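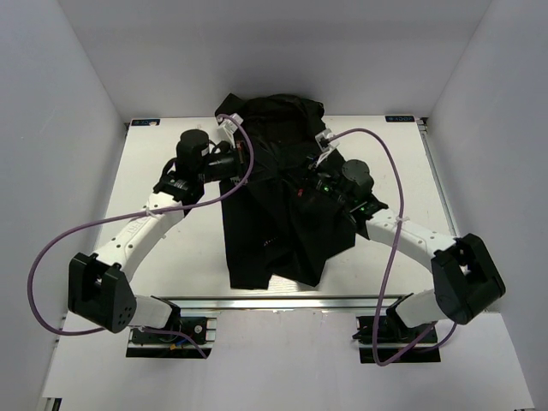
Home | Newsroom | Guidance | Members | Contact

Porel Publishes Bench Practice Guide for Two-Arm Robot Cells That Handle Clothing

Free document sets out common checks for small enclosed work cells used in garment handling and training

OVLEY - Porel, the textile automation group, today released a practice guide for shops and labs that run two-arm robot cells on clothing and other soft goods. The guide covers how a cell should be laid out, how cables should be run, how garments should be prepared and logged, and who may reach into the work area and when.

The document is called the Estix Bench Practice Guide. It is free to download and may be copied inside a company without permission. It does not replace any national or international safety standard, and a site that follows it still has to do its own risk assessment under the rules that apply where it operates.

"Most of the shops we talked to already had rules," said Kyu-ri Cho, who led the drafting. "They were on a whiteboard, or one technician knew them. When that person was out, the second shift did it a different way. We wanted something short enough that people would read it before they started."

The guide is written for light-duty arms mounted at a table, where both arms share one surface and a person loads the garment by hand. Large industrial arms, conveyor-fed systems and cells with sewing heads are outside its scope. Porel expects to handle sewing heads in a separate document.

Reach-in rules

The longest section deals with hands in the work area. Under the guide, no one reaches over the table while either arm is enabled, including arms that are holding position with no motion command. The operator puts both arms in the disabled state, checks the status indication on each one, and only then places or removes the garment. If a cell has one enable control for both arms, the operator still checks each arm separately.

A stop control must be reachable from the loading position without leaning across the table. Where two people work at the same cell, one is named as the operator before the session begins, and that person alone may re-enable the arms. The name goes in the session log.

Cables

Section 4 covers cable routing at the arm and at the gripper. Cables that travel with an arm should be tied to the forearm link and left with enough slack for the full range of the wrist. The slack should not be able to drop onto the table or catch the other arm's cable when the two grippers work close together. Cut ends of cable ties should be trimmed flush, as they can pull threads on knitwear and scratch the hands of anyone cleaning the cell.

The guide asks for a slow sweep of each arm through its working range after any change to the cabling. The sweep is done one arm at a time, then with both.

Wilfredo Tan, who reviewed the section, said cable problems were the most common fault reported during the comment period.

"A loop that clears the wrist on a T-shirt job may not clear it on a coat," Tan said. "People set it once and then the work changes."

Garments and table surface

A separate section covers the cloth itself. Pins, tags and loose buttons come off or are noted before a garment goes on the table. Pockets are emptied. Each garment is given a number, and its color, fiber content and starting condition are logged so that a later reader can tell which runs used which item.

Dark clothing on a light surface gets its own paragraph. Folds in black fabric can be hard for a vision system to separate, and a bare light surface can throw back glare from overhead lamps. The guide recommends checking exposure with the darkest and the lightest garment in the set, and fixing the lighting before a session starts. Settings should then be left alone until the session is over - a change partway through has to be logged as a new session.

Tables should be wiped at the start of each shift. Walls around the cell, where fitted, should be plain and free of posters, hooks and hanging tools.

Limits and records

Gripper force limits are to be set for the lightest fabric in the batch. Raising a limit to get through a difficult garment is not allowed during a session. The operator stops, records the reason, and has the change approved by the person responsible for the cell.

Logs should be kept for at least 3 years. The guide includes a one-page log sheet and a start-of-shift checklist, both of which may be edited to suit the site.

How the guide was prepared

Work began with a review of written procedures sent in by member sites. A first draft was opened for comment and drew 319 responses, many of them on the reach-in rules and on record keeping. An early version asked for a second person to be present at all times. That requirement was dropped after small shops said they could not staff it, and was replaced by a check-in rule for anyone working alone.

The draft was then tried at the Mthembu training center over 500 logged sessions. Changes made after the trial include shorter checklists and clearer wording on shared enable controls.

Availability

The guide is available now from the Guidance section of the Porel website. A first print run of 3000 copies will go to member sites and technical schools, with one copy per cell on request. Comments on this edition will be accepted through March, and a revised edition will follow once they have been reviewed.

Sites that already have their own procedures do not need to discard them. A comparison table at the back of the guide can be used to find gaps.

About Porel

Porel is a membership group for companies, schools and labs working on automated handling of textiles. It publishes guidance, runs operator courses and keeps a shared list of test garments for its members.

Media contact: Porel Newsroom, Ovley | Copyright Porel. All rights reserved. | Back to top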